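4.3 Folding demonstration at the open day

The folding cell was shown to visitors at the Netero site on Apr 17, 2018. The task, the controller and the grasp planner (Wandomer) were those described in Section 3, with no parameters changed for the event. Visitors stood behind a rail and could ask the operator, Oskari Saarinen, to start a cycle or to hold the arm between folds.

Over the day the system logged 2,923 grasp attempts, of which 2,682 were scored as successful by the criterion in Section 3.2. Attempts stopped by the operator are included in the total and scored as failures. The log was capped at 3,000 entries, and the cap was not reached. Room lighting was left on throughout, whereas the laboratory trials used the cell lamps only.

Failures fell into 2 groups. In the first, the fingers closed on the upper layer alone and the fold opened during the lift. In the second, the edge detector took a seam or a pressed crease for the outer hem — a fault also seen in the September trials, though less often. Plain gray cloth was used for part of the session to test this second case, as it offers no printed pattern for the detector to follow. Figure 4 gives a wrist camera view of such a cloth. The stitched hem, the long diagonal crease and the seam on the turned-back flap are all nearly straight, and each is a candidate line for the detector.

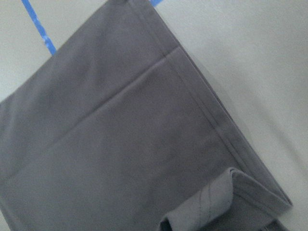

Figure 4. Wrist camera view of folded gray fabric on the white work surface, with blue tape at upper left.

Candidate lines were ranked by length and by the contrast on their outer side. The contrast term favors the hem where a shadow falls on the work surface, but it gives little help where a flap lies over the hem. Weights for both terms are listed in Appendix B.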